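Guest Room Walkthrough at Drarnora House: Checklist with Comments
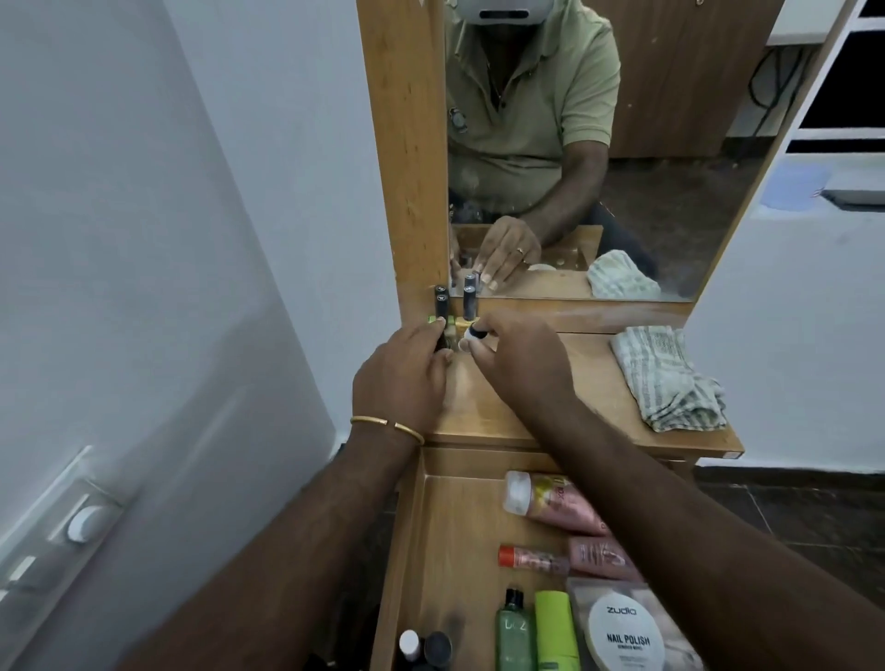
Checked by Junpei Yagi | Aug 12, 2024 | Filed under: Rooms, Upstairs

I love doing this one! Room 2 is the prettiest in the house and it has come a long way since June, so most of what follows is good news (with a few jobs at the end).

Smoke alarm, ceiling: OK
Test button held down, loud as ever. Battery door shuts properly now.

Carbon monoxide alarm, hallway: OK
Reads zero. The new Clilari unit has a much clearer display than the old one.

Window, street side: OK
Opens all the way and the stop holds. Sill is 93 cm off the floor, measured twice.

Window, garden side: FIX
Sash cord is fraying on the left. Please don't prop it open with a book, tempting as it is in this heat.

Wardrobe: OK
Both wall brackets tight. I gave it a really good pull and it didn't budge.

Dressing table and mirror: OK
Mirror is steady, no chips along the edges. Top is smooth, no splinters. Small bottles and tubes go toward the back corner so sleeves don't catch them.

Outlets: OK, one comment
All tested with the plug-in tester. The one by the bed is a bit loose when you pull a charger out. Watch it.

Hair dryer: OK
Cord sound from end to end. Label 1148, matches the appliance book.

Space heater: REMOVED
The Ichikawa heater had a scorched plug, so out it went. Replacement should be around 900 watts, with a tip-over switch.

Rug: FIX
Back corner curls up right where you step out of bed. Gripper tape is in the Borkness drawer downstairs.

Stairs and handrail: OK
Solid! The sanding made such a difference, and the new top step is lovely underfoot.

Still open: sash cord, rug corner, heater. Room can be used in the meantime with the garden window kept shut.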